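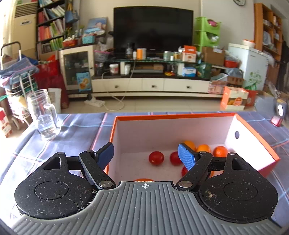 **Figure 4.** Vue de la caméra embarquée, doigts ouverts au-dessus de la boîte. Une des tomates cerises est en partie masquée par le patin droit.

### 4.2 Estimation de l'état de la tâche à partir de la vue embarquée

Le planificateur décrit en 4.1 a besoin, à chaque pas, d'un état symbolique de la table : la liste des fruits, leur classe (agrume ou tomate cerise) et leur support (nappe, boîte ou pince). Cet état est estimé par le module de perception de Flarumow à partir de la seule caméra fixée sur la pince à main. Aucune vue extérieure n'est utilisée, ni à l'apprentissage ni à l'évaluation. Le même module doit donc localiser les objets et décider si la vue courante permet de les localiser.

Le module comporte un détecteur d'instances, un filtre de support et une mémoire à court terme. Le détecteur produit des masques et une classe par masque. Le filtre de support rattache chaque masque à une surface. La mémoire conserve les instances qui sortent du champ ou passent derrière un doigt, et les fait vieillir si elles ne sont pas revues.

**Masque de la pince.** La pince occupe une part importante de l'image, et sa géométrie est connue à l'ouverture près. Nous n'essayons pas de la segmenter par apprentissage. Un masque paramétré par l'angle des biellettes est projeté dans l'image, puis recalé sur les patins bleus, dont la teinte se distingue bien du corps gris et des bras noirs. Le repère en croix imprimé sur le corps sert à vérifier que la caméra n'a pas bougé par rapport à la monture. Un écart supérieur au seuil entraîne le rejet de l'épisode entier. Les pixels couverts par le masque sont marqués « inconnus » et non « fond ». La distinction compte pour la suite : un fruit partiellement recouvert par un patin, comme dans la figure 4, garde une instance ouverte dont l'étendue n'est pas bornée du côté du patin.

**Support.** La boîte a un bord rouge orangé et des parois intérieures blanches. Nous ajustons un quadrilatère sur le bord, et le contenu est défini comme l'ensemble des masques dont le point le plus bas se projette à l'intérieur. Le bord pose une difficulté, car sa teinte est voisine de celle des agrumes. Dans une première version, le détecteur découpait parfois un morceau du bord et le classait comme fruit, surtout dans les coins. Nous avons ajouté le bord comme classe à part entière au lieu de le laisser dans le fond. Les parois blanches fournissent en revanche un bon contraste, et les fruits placés dans la boîte sont ceux dont les masques sont les plus stables d'une image à l'autre.

**Arrière-plan.** Les démonstrations ont été enregistrées dans une pièce meublée et l'inclinaison de la pince fait entrer dans l'image une grande partie de cette pièce. On y trouve des distracteurs directs, notamment un sachet bleu sur lequel sont imprimées des oranges, visible au fond dans la figure 4. Un détecteur qui ne dispose que de l'apparence répond de façon cohérente en y plaçant des fruits. Nous limitons donc les détections au plan de la table, estimé à partir de la trajectoire visuo-inertielle de la pince. Le motif de la nappe aide au suivi de points, mais il reste assez répétitif pour que de mauvaises associations surviennent lors des rotations rapides. Le plan est réestimé après chaque rotation de ce type, et les détections sont suspendues dans l'intervalle.
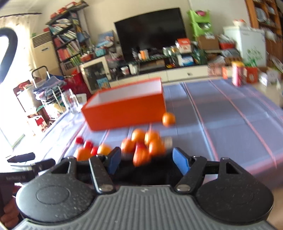 **Figure 5.** Fruits flous sur la nappe, juste au-delà des patins. La boîte ouverte est derrière eux, un agrume isolé devant l'un de ses coins.

**Flou et regroupement.** La figure 5 correspond à une situation que le détecteur traite mal. Les fruits forment un amas flou, et les frontières entre agrumes voisins sont peu marquées. Dans ce type de vue, la fusion de deux instances est l'erreur dominante. Les tomates cerises, placées à gauche de l'amas, restent séparables par leur teinte, mais leurs contours mutuels souffrent du même défaut. Un score de netteté est calculé localement dans une bande située devant les patins. Lorsqu'il tombe sous le seuil, le module n'est plus autorisé à créer ni à supprimer d'instance. Il peut seulement mettre à jour la position de celles qui existent déjà. L'agrume isolé près de la boîte est traité séparément de l'amas, ce qui permet de le proposer au planificateur comme cible même si le reste du groupe est gelé.

**Données et annotation.** Le jeu d'entraînement du détecteur contient 3 000 images extraites des démonstrations, auxquelles s'ajoutent 1 000 images réservées à la validation. Les images d'un même épisode sont toujours du même côté de la partition. L'annotation a été faite dans Didix par Jintana Somboon, avec une relecture de Montri Chuensuk sur les images où un patin touche un masque. La consigne était d'annoter la partie visible uniquement et de cocher un attribut d'occlusion. Après relecture, 2 322 images d'entraînement portent cet attribut. Les désaccords portaient surtout sur les fruits flous en contact, pour lesquels nous avons admis un masque de groupe. Ces masques sont ignorés dans le calcul de la perte d'instance et conservés pour la perte de classe.

**Interface avec le planificateur.** L'état est publié sous forme de table horodatée. Chaque ligne contient un identifiant, une classe, un support, une position dans le repère de la boîte et un âge. Le planificateur ne lit pas les images. Une ligne trop ancienne bloque la sélection du fruit correspondant et déclenche une primitive de réobservation, qui écarte la pince de la table le long de l'axe de la caméra jusqu'à ce que le score de netteté repasse au-dessus du seuil. La saisie reprend ensuite depuis cette position. Le seuil d'âge a été réglé sur les épisodes de validation et n'a pas été modifié pour les essais de la section 5.

**Limites.** Le support « pince » est déduit de l'ouverture mesurée et de la disparition d'une instance entre les patins. Il est peu fiable pour les tomates cerises, dont le diamètre approche la résolution de notre mesure d'ouverture. Nous n'avons pas de capteur tactile pour lever l'ambiguïté. Par ailleurs, le modèle de boîte suppose un bord rectangulaire et rigide. Les essais avec un contenant souple, menés sur le banc Tondusden, ont demandé un ajustement manuel du quadrilatère et ne sont pas inclus dans les résultats.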